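Doltholm Bench Notes
@doltholmbench
20/09/2026

1/
Right, the gripper thread I kept promising. Two parallel grippers, one arm, one wrist camera view, all of it in simulation for now. The Lamilum model and the Gerurier model. Both makers say theirs is the obvious choice for thin flat things. I have my doubts about both.

2/
Why thin flat things? Every demo I get sent is a cube. Sometimes a can. A cube is the easiest thing in the world to pick up and I'm tired of watching people do it. The job I care about is getting a card or a photo print off a hard worktop, and the demo reels go very quiet on that.

3/
Setup, for those who always ask. Same arm model, same controller (Balogh, stock gains, I haven't touched them), same scene for both grippers. Camera fixed to the wrist looking down past the fingers. 200 attempts each, start position shuffled a bit every time.

4/
Before anyone replies "but it's only sim" — yes. I know. Contact on thin objects is the thing simulators are worst at. I'd treat every number in this thread as a way of spotting bad designs early and no more than that.

5/
The wrist view matters more than I'd given it credit for. With a big dark housing low in the picture you lose a lot of worktop, and on the approach it's the bit of worktop you want. In the view below the corner of the photo print nearest the gripper is right up against the housing, and the fingers still have nothing between them.

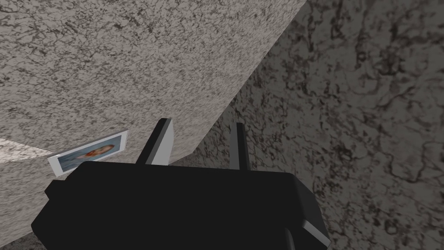
6/
WHAT THE CAMERA GETS
Look at the surfaces in that one. Pale speckled stone, then a darker veined stone past the diagonal edge. I picked busy textures on purpose. A plain grey table flatters every vision model going, and I don't know anyone whose kitchen looks like that.

7/
The print has a white border, which ought to help. On a pale speckled top it helps less than you'd hope. The blue in the picture itself does most of the work, as far as I can tell from where the detector puts its box. Swap in a print with a pale background and I'd expect trouble. Haven't run it yet.

8/
LAMILUM
461 steps from start to lift on its best run. The finger motion is smooth and the force reading is steady. But it wants to come straight down, and straight down on a flat print means pinching at nothing. It only gets a grip if you push the print to an edge first and come at it from the side.

9/
Their notes call this "edge-assisted grasping". Fine. I'd call it moving the problem to the arm. If my planner has to do the clever part then I'd like that reflected in the price.

10/
GERURIER
Slower to close, and the default speed limit is daft. It does better once it has hold of something, with fewer slips on the way up. Getting hold is the same story as the other one. Also the joint limits in the model file they ship don't match their own manual. I went with the manual.

11/
The model file business cost me an evening in July and I'm still cross about it. If you're going to publish a sim model, open it once yourself before you do.

12/
CONTROLLER
Balogh is OK. Position mode is solid. Force mode in sim chatters as soon as a fingertip touches the stone, and turning the gain down just gives you slower chatter. I've seen people blame the gripper for this. Try a second controller before you do that.

13/
Scores, then. I'm not posting a success rate for either one yet. I logged 3534 contact events over the whole lot and nearly half look like physics glitches to me, a finger sinking into the worktop and popping out again. Until I've cleaned those up any percentage would be decoration.

14/
Someone will ask which I'd buy. On this evidence, neither, for this job. For boxes and bottles I'd take the Gerurier and fix the speed limit. For flat stuff I'd look at suction first and feel a bit silly for having spent so long on fingers.

15/
Next up: same scene, camera moved further out on a bracket so the housing takes up less of the view. My guess is that it helps more than swapping grippers did. Could be wrong, I was wrong about the white border.

16/
Replies are open. If you work for either firm, say so in the reply please. Last time I had a very enthusiastic stranger who knew an awful lot about finger pad hardness.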